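31 July 2025. Priltstead site, teleoperation cell 2. Task under collection: garments between basket and sofa, both arms, remote control throughout.

**Status at start of shift**

The episode counter stood at 1691 for this task, counting everything recorded since the revised protocol came into force in June. The target agreed with Zakano remains 3011. Episodes recorded under the earlier protocol are kept on the archive volume and are not to be merged with the present set.

**Leader arm calibration**

The left leader arm was recalibrated before the first episode. The wrist offset had drifted enough for the operator to feel it when closing on thin fabric: the follower closed late and the operator compensated by squeezing early. Demonstrations with early squeezing are difficult to use, as the recorded command and the recorded finger position disagree over most of the grasp. The new offset is saved under the Guerreiro profile. The old profile has been renamed and should not be loaded.

The right leader arm was checked against the same fixture and left as it was.

**Procedure, as amended**

1. Load the Guerreiro profile and confirm that both grippers open fully.
2. Bring both arms to the ready pose and hold until the recorder tone.
3. Grasp one garment only. If two come up together, lower both, release, and try again within the same episode.
4. Place the garment on the seat and open the fingers completely before withdrawing.
5. Return to the ready pose before stopping the recorder.

Item 3 is new. Previously the operator was told to discard any episode with a double grasp. The training group has asked for these to be retained, provided the recovery is deliberate and unhurried, and tagged "regrasp" in the Illex log.

**Observations**

Grasping at a collar or a sleeve hem gives a cleaner lift than grasping at the middle of a garment. Operators should nevertheless vary the grasp point. An earlier review of the data found that nearly all demonstrations from one shift began at the same corner of the basket, and the resulting policy reached for that corner whether or not any fabric was there.

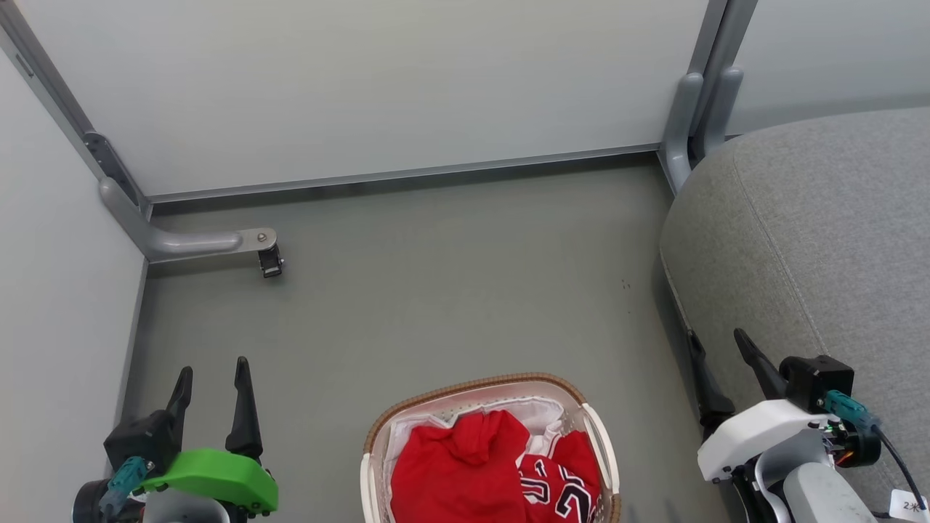 Garments of the same color remain the harder case for the operator, who has to judge from the head view alone where one piece ends and the next begins. The wrist views help once the fingers are close. Operators are reminded to slow down at that point and to refrain from pushing down into the liner in search of an edge.

Latency on the remote link was acceptable, with one stall of around 500 ms. The affected episode was marked invalid in Illex.

**Open items**

- Update the printed instruction sheet to include the new item 3.
- Repeat the left wrist offset check before the next session and enter the value here.
- Ask Zakano whether "regrasp" episodes count toward the 3011.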